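Speaker notes: Where Do You Put Things? A Short Talk on the Junk Drawer
Plonthorpe Public Library, evening series

(Wait for the chairs to stop scraping. Water is on the left this year.)

Slide 1. Title

Good evening. My name is Marlina Manurung and I have been invited to speak to you for 28 minutes on household clutter, by people who have never been to my house. My sister has been to my house. She laughed for a while and then asked if it was a paid talk.

It isn't. There is a parking voucher.

Slide 2. The drawer

Everybody open your imaginary kitchen drawer. The second one down, the one that sticks. I want you to picture reaching in without looking. What did you touch? (Take three or four answers. Last year in Fadow a man said "a tooth" and would not elaborate. Move along if this happens.)

Mine has takeout menus from a restaurant that is now a dentist. It has an Allen key that came with a bed I gave away. It has batteries, and I could not tell you which ones are dead, so they all live together in a kind of limbo.

Slide 3. Counting it

A few winters ago I emptied every drawer, cupboard and shelf in my house and wrote down each object. One line each. I had a head cold and a new notebook and it seemed like a good idea at breakfast.

3867 objects. I stopped before the garage.

(Pause. Somebody will ask if I counted paper clips individually. Yes. That is the kind of week it was.)

Then I went down the list and marked whatever I had used in the past year. I'm not going to give you that number because my husband reads these notes.

Slide 4. Why we keep the Allen key

Reasons people have given me, in the order I find them convincing:
It might fit something.
It was my mother's.
It cost money once.
The trash is full.

I have sympathy for all four. The first is the dangerous one, since "something" has no end date. You can be waiting on something for 30 years. My uncle in Maddocks kept a box of cabinet hinges through three houses, none of which had the cabinets. When he finally sold it at a yard sale, one Sunday, the man who bought it said they might fit something.

(Let that one sit. If it dies, go to slide 5 quickly.)

Slide 5. Systems I have known

The label maker. I bought one in August and labeled the label maker. Then I labeled the spice jars, got as far as cumin, and ran out of tape. The tape is sold separately. It is in the drawer, I think.

The "one in, one out" rule. Works beautifully for sweaters, if you don't mind buying a sweater every time you want to get rid of one. I may have had this backward.

The Pedus Method. Some of you have read the book, I can see you sitting up straight. Every object gets a fixed home and a weekly visit. I kept it up for two weeks and felt like a prison warden doing the rounds. The book itself never got a home. It's on the stairs.

Slide 6. What I do now

Go slowly here, people write this part down.

One container per room. It has to be open on top and you have to be able to see into it from across the room. No lids. A lid is a promise to forget.

Anything without a place goes in the container. When it's full, you deal with it before supper. You do not buy a second container. I'll say that again for the front row.

Put it on a surface you already use, near the shelves where most of the stuff is going to end up anyway. Ten steps is too far. I have tested ten steps, and what you get is a pile at step four.

Slide 7. Pictures (two, leave up during questions) 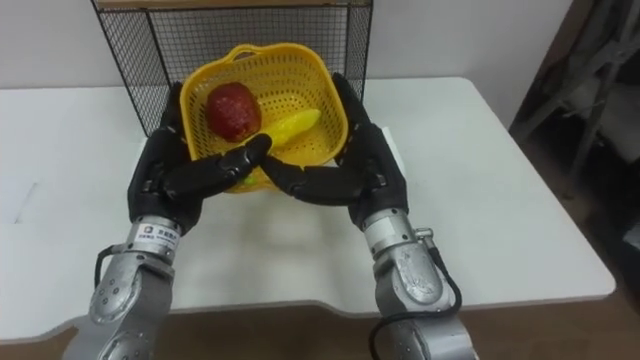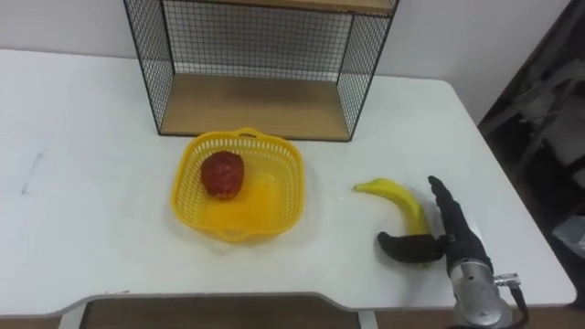 A yellow plastic basket on a white table. No lid.

Slide 8. Questions

Ones I usually get:

"What about the garage?" We don't speak of the garage.

"What if my spouse puts things in the container?" Then it's working. What if your spouse takes them out again and puts them on the bed? I have no slide for that.

"How big should it be?" Smaller than you want. If you can lose a shoe in it, take it back to the store.

"Did you throw out the Allen key?" No.

(Finish by 8. Thank the library. There are 300 handouts because I ordered them at midnight and added a zero, so please, everyone, take several home. Collect parking voucher from the front desk, and don't put it in the drawer.)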